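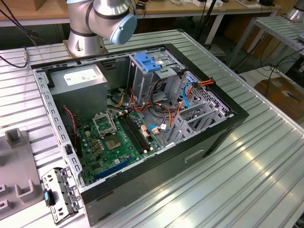 Week 3 is my favorite week of Inside the Box, because we finally put the slides away and take a desktop apart! Last week you learned the names of the parts from a diagram, and a diagram is a very polite thing where every part has its own color and plenty of elbow room. A real tower is messier and much more fun. Lay it on its side with the panel off and the first thing you meet is cable, yellow, orange, red and black, looping between the power supply, the drive cage and the board. Follow one bundle with your finger before you touch anything else. You'll learn more from that one trip than from a page of my notes.

Sudau Hall, Room 181
Thursday group: September 21, 2023
Bring: this handout, a pencil, and your Stemport lab card

What we're after today

By the end of the session you should be able to find your way around an open case without the diagram, take out a hard drive and put it back, and say where every cable you unplugged came from. Speed doesn't matter. You have 65 minutes at the bench and the removal itself takes only a few of them.

Before you open anything

Shut down, switch off at the back, pull the power cord out of the supply. Press the front button once with the cord out. Clip on your wrist strap and touch bare metal on the chassis. Rings and dangling bracelets go in your bag. The stamped steel edges inside a case can be sharp, so go in slowly and don't force your hand into a gap.

Leave the power supply closed. We never open that box in this course, even with the cord out.

Finding your way around

Start with the big silver or gray box in the corner. That's the power supply, and everything that runs on electricity in the case gets it from there. Read the label and copy the total wattage into your table.

Next, the motherboard. Find the CPU socket. If it's empty, lovely, you get to see how the lever and the metal frame work, but please keep fingers and pencils away from the contact area. The memory slots are the long parallel ones beside the socket, with a small latch at each end. Expansion slots are further along, and each one lines up with a bracket position in the case wall. Try to see why: whatever you plug in there usually wants to poke a connector out of the back. 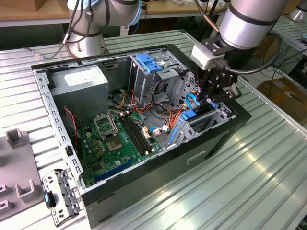
Then look for the data cables. A SATA data cable is thin and flat, and it carries nothing but data. The drive gets its power through a separate, wider plug. Students mix these up all the time (so did I, for longer than I'd like to admit), and the quickest check is to see where the other end goes. Data goes to the board, power goes back to the supply.

Taking the drive out

1. Sketch the drive and its cables first. Thirty seconds of bad drawing is fine.
2. Unplug data, then power. Hold the plug, never the wire.
3. Find the release. On many office towers it's colored plastic, often blue, and that color is the maker's way of saying "hands go here."
4. Squeeze or lift the tab and slide the drive straight out. If it sticks, stop and look for a second latch.
5. Set it down on the foam, circuit board up.
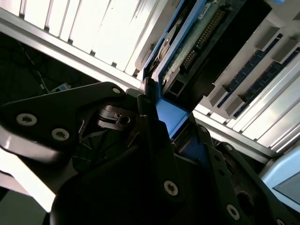 Fig. 3. Hard drive in its blue caddy, gripped at the tab. Note the green board and the row of gold pins.

Please don't touch the pins or the board. Handle the drive by the caddy or by its sides, and turn it over gently so you can get a proper look at both faces.

Putting it back is the same list in reverse. You should feel the latch seat. If the side panel won't close afterward, there's nearly always a cable on the wrong side of something.

For next time

Read the Sandmont packet on storage, pages 1 to 30, and finish your parts table. If you get hooked, the Nic Aodha reading shelf has some wonderful old service manuals with fold-out drawings. Next week is memory!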